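Khurana Clear Box with Blue Seal

I've sold a lot of food boxes in this shop and this is the one I keep taking home. It's a plain rectangle, so it stacks and slides into a packed fridge - round tubs never do that for me!

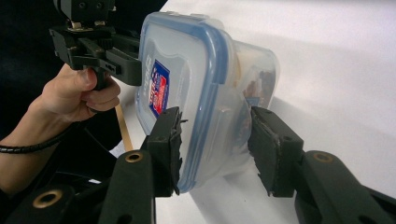

Lid and seal

The light blue silicone runs right around the rim, and the sides are frosted but you can still tell there's something in there. I pull the seal out on Sundays and wash it by hand. Spare seals come in packs of 2, item 526.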